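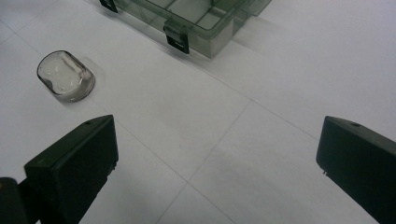 Dos dedos negros, un recipiente transparente volcado sobre las baldosas y, al fondo, el organizador con sus cierres.

¿Y si lo recoge la máquina?

Llevo 37 minutos mirando cómo alguien intenta enseñar a una pinza a recoger el suelo y, lo confieso, me lo estoy pasando bomba. Estoy en el taller de Trundo, una empresa pequeñita que quiere vender ayuda doméstica con motor, y me han dejado un taburete y un café (malísimo, por cierto).

El ejercicio parece de risa: coger un recipiente de plástico transparente y dejarlo en su sitio. Mi sobrina lo hace en un segundo, si le da la gana. Para un robot, en cambio, el plástico transparente es una faena tremenda, porque a través de él se ve el suelo y no hay manera de saber dónde acaba uno y empieza el otro. ¡Y encima con baldosa clara!

«Ayer hicimos 40 intentos y salieron bien cinco», me cuenta Gintarė Pētersons, que dirige las pruebas y lo dice tan contenta. Para ella cinco es una barbaridad, que en octubre empezaron de cero.

Luego están los cierres. Abrir una caja con pestañas pide fuerza y tacto a la vez, y ahí el programa, que se llama Mindamero, todavía se hace un lío. La ropa, ni me la mencionen: doblar una camiseta lo han aplazado sin fecha.

Así que le pregunto lo que querría saber cualquiera con la casa como la mía: ¿cuándo me lo llevo? Se ríe. «Para recoger cuatro cosas del suelo, ya hablaremos. Para toda la casa, no te voy a mentir». Yo, de momento, he vuelto a casa y he pasado la escoba.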